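The House at the Top of Punura

Catriona Strachan bought a farmhouse with no kitchen floor and has been happily covered in dust ever since 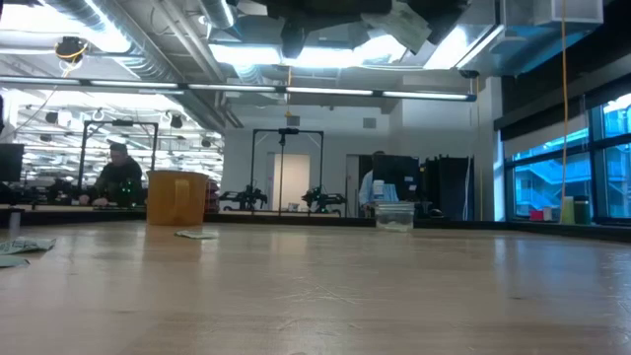 The track up to the house is steep enough that the delivery driver from Moffat refuses to try it after rain, so most of what has gone into the place since November has gone up in the back of Catriona's own car. Tiles, bags of lime, a bathtub (that one took two trips, the first of which ended in a ditch) and 408 reclaimed bricks, which she stacked by the gate and then had to move again when the digger came.

I loved the house before I got through the door. The walls are two feet thick and lean a little, and the old bread oven sticks out of the back like an elbow. Inside, the former owners had covered nearly everything in brown paneling, and Catriona spent her first winter pulling it off. Behind it she found a blue so bright you want to cheer! It's limewash, several coats of it, and she has kept a patch by the stairs exactly as it was.

"I was going to paint the whole house white," she says. "Then I saw that blue and went and canceled the order."

The kitchen floor came next. The boards had rotted through over a spring that runs under the north corner, and it took most of a summer to dig down, lay a drain and bring the level back up. Anitha Murthy, a stonemason who lives across the valley, showed her how to bed the flagstones and then stayed to do the awkward bit around the hearth. They're a wonderful sight now, worn and gray and slightly uneven, and the dog sleeps on the one nearest the stove.

There have been setbacks. A chimney pot came down in a storm, and the first batch of plaster in the back bedroom cracked from corner to corner and had to be hacked off. The roof is still waiting. It needs 803 new slates, at the last quote, and Catriona would rather wait for old ones that match – she has her eye on a barn that's coming down near Seltance.

Meanwhile she's making shutters. Four pairs are up on the south side, and there are five to go. The bread oven gets its first firing when the door is mended.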